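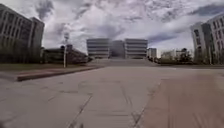 **Who has to give way when a delivery or survey robot meets a person on foot?**

The robot does, every time, and from Tuesday that will be written down in a code that any council, campus or business park in Australia can adopt free of charge.

**MEDIA RELEASE**
**10/6/26**
**For immediate use**

# Draneveck publishes code of practice for ground robots in shared pedestrian areas

Draneveck, the robot safety and testing group, has today released its Code of Practice for Mobile Ground Robots in Shared Pedestrian Areas. The code covers wheeled and legged machines that travel on footpaths, plazas, forecourts and campus walkways where there is no barrier between the robot and the public.

It sets out speed limits, stopping distances, rules for cameras and stored footage, and the duties of the person supervising the machine. It does not cover road vehicles, drones, or robots working behind a fence.

The code was drafted over two years with input from robot operators, property managers, disability advocates and insurers. A public comment period drew 135 written submissions. Most were about speed, kerbs and cameras, and all three sections were rewritten as a result.

"The early draft let a robot travel at jogging pace if the area was open and the sightlines were good," said Mingxuan Li, who led the drafting group. "People who are blind or have low vision told us plainly that an open area is where they have the fewest cues. A wide plaza has no building line to follow. So the speed limit now applies everywhere, with people around or without."

## What the code requires

**Speed.** A robot under the code travels at walking pace or slower in any shared area. Within two metres of a person it drops to a crawl, and if the person keeps coming it stops and stays stopped until they have passed. It must not steer around someone from behind.

**Surface checks.** Before a route is approved, the operator walks it and records changes in paving, expansion joints, drains, kerbs, ramps and steps. The walk is repeated after any building work and at least every six months. A route that ends at a flight of steps needs a marked turning point, set well back from the bottom step, and the robot must not wait or park between that point and the steps.

**Supervision.** Each robot has a named supervisor while it is moving. The supervisor may be on site or remote. A remote supervisor can look after more than one machine only if every machine has passed the loss-of-signal test, which requires a full stop within one second of the link dropping. On-site supervisors carry a stop control and stay within 200 metres of the robot.

**Cameras.** Footage used for steering is deleted within 24 hours unless there has been an incident. Footage kept for mapping or training has faces and number plates blurred before it leaves the operator's own storage. Signs at each entrance to the area must say that a robot is working there, who runs it, and how to ask for footage to be removed.

**Weather and light.** Operators set their own limits for rain, wind and glare, and write them down. Heavy cloud and flat light are named in the code because low contrast can hide the edge of a kerb from a camera. An operator relying on cameras alone must show that the robot can find a kerb in those conditions before it runs on a route with one.

**Incident reports.** Any contact with a person, however light, is reported to the site owner the same day. Near misses go in a log. Draneveck will collect the logs from signatories once a year and publish the totals without naming sites.

## Trials at Varirbridge

The code was tested on outdoor routes at the Varirbridge campus, where three operators ran their machines for about 500 hours under the draft rules. The trials led to several changes. The six-monthly route walk was a yearly one in the first draft. The rule on turning points near steps was added after supervisors reported that students often sat on the lower steps at lunch and did not like having a robot idle beside them.

Tukus, which makes four-legged inspection robots, took part in the trials and is the first manufacturer to sign the code. Its Australian fleet will meet the new rules by the end of October.

"We had to slow our machines down, and some of our customers asked why," said Muchen Meng, field operations manager at Tukus. "The job takes longer at walking pace. For a site inspection that might add 10 minutes, and we've built it into our quotes. What we wanted was one set of rules -- we were working to a different one at nearly every site."

Dimaculangan, a property manager with business parks in three states, will make the code a condition of entry for any robot operator on its sites. Operators with existing contracts will be given six months to comply.

## How to adopt the code

Site owners can adopt the code by adding the standard clause in Appendix B to their permits or contracts. Operators sign up through Draneveck and complete a self-assessment for each type of robot and each route. An independent check is needed within the first year and can be done by any assessor on Draneveck's list.

The code is voluntary and does not replace work health and safety law, privacy law or local by-laws. Where a by-law is stricter, the by-law applies.

Draneveck will review the code every three years, with a full rewrite due no later than 2041. Work has started on a companion document for indoor areas -- shopping centres, hospitals and airports -- and expressions of interest for that drafting group are open now.

Printed copies, a large-print edition and an audio version are available on request.

**Media contact:** Draneveck communications office. Mingxuan Li is available for interview this week. Requests to visit the Varirbridge routes need two working days' notice.

-- ENDS --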